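Dimetley-gobelets : fiche du jeu de données

Version de novembre. À lire avant de télécharger, surtout si vous comptez vous plaindre ensuite.

Résumé

Dimetley-gobelets rassemble des démonstrations faites à la main avec une paire de pinces portatives, fabriquées à l'atelier partagé Hirham. L'idée de départ était de préparer le café par robot. L'ambition a été revue à la baisse : on manipule des gobelets en papier, le café attendra.

Le jeu compte 78 épisodes. Chacun contient la vue de tête, la vue de chaque pince et un fichier texte où l'opérateur note ce qu'il pense avoir fait. Les deux ne coïncident pas toujours.

Matériel

Les pinces s'appellent Skodetow, du nom du dossier où traînait le premier fichier 3D. Les plaques triangulaires blanches à points noirs servent au repérage dans la vue de tête. Elles se montent dans un seul sens, et l'autre sens se monte très bien aussi, d'où les épisodes retirés de cette version. 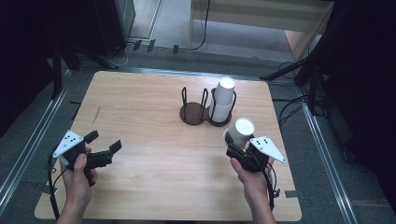 Les câbles restent le point faible. Une version sans fil a existé pendant tout un après-midi. Elle perdait la synchronisation dès que quelqu'un lançait la découpeuse de l'atelier, et nous sommes revenus au fil avec la dignité qui s'impose. Prévoyez du mou au poignet et vérifiez les connecteurs avant chaque série.

Mors et garniture

La garniture des mors a été choisie selon une méthode rigoureuse, à savoir ce qui restait dans le tiroir. Le papier est lisse, il s'écrase vite, et un mors en plastique nu laisse peu de marge entre « tenu » et « plié ». 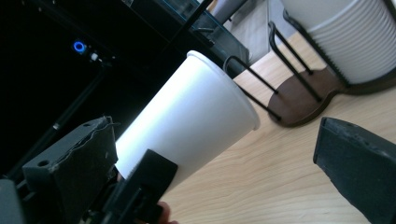
Nous avons collé la mousse nous-mêmes et nous ne proposons pas nos services ailleurs. Le bord supérieur du doigt gauche en témoigne : la couche grise y forme une lisière franchement déchiquetée. Si vous entraînez un modèle sur les vues de pince, pensez que cette silhouette revient d'un épisode à l'autre et qu'un réseau un peu paresseux s'y attachera volontiers. Un masque est fourni dans le dossier outils, il couvre les deux doigts.

Protocole

La table est repérée au sol avant chaque série. Le porte-gobelets a deux emplacements, et la consigne tient en une ligne : prendre un gobelet, le présenter, le poser là où le fichier texte le demande. Un gobelet déformé part au recyclage. Une série s'arrête au bout de 20 minutes, durée au-delà de laquelle les avant-bras rédigent leur propre protocole.

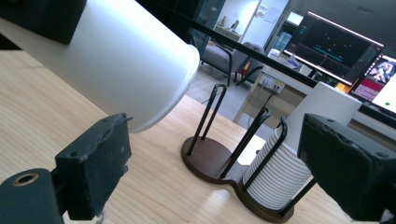
Peut-on utiliser le jeu sans posséder de pinces Skodetow ?
Les vues et les trajectoires se lisent avec n'importe quel outil courant. Pour rejouer les gestes sur un bras, il faudra en revanche adapter l'ouverture des mors à votre préhenseur et refaire l'étalonnage.

Annotations

Chaque épisode est découpé en phases : approche, saisie, transport, dépose. Le script Baptista propose les coupures, un humain les corrige en soupirant. La frontière entre saisie et transport est la plus discutable, et elle a été discutée. Les gestes à deux mains sur une seule pince portent l'étiquette « bimanuel_1 », nom provisoire devenu définitif par épuisement.

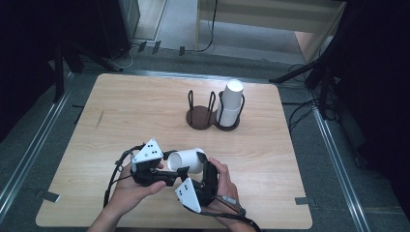 Les épisodes ainsi étiquetés sont au nombre de 11. C'est peu pour apprendre quoi que ce soit, mais assez pour faire planter un chargeur qui suppose une pince par main. Le nôtre a été corrigé, le vôtre est à vérifier.

Limites connues

Une seule table, un seul modèle de porte-gobelets, un seul éclairage. Un modèle entraîné ici saura sans doute très bien reconnaître notre atelier.
Le fond n'a pas été neutralisé. Il contient du matériel, des câbles et tout ce que l'atelier n'a pas su où ranger.
Les forces de serrage ne sont pas mesurées. Le capteur est commandé depuis assez longtemps pour faire partie du folklore.

Licence et contributions

Usage libre, avec mention de l'atelier Hirham. Les corrections d'annotations sont bienvenues, un épisode par demande, avec le numéro dans le titre. Les demandes intitulées « petit souci » sont lues en dernier.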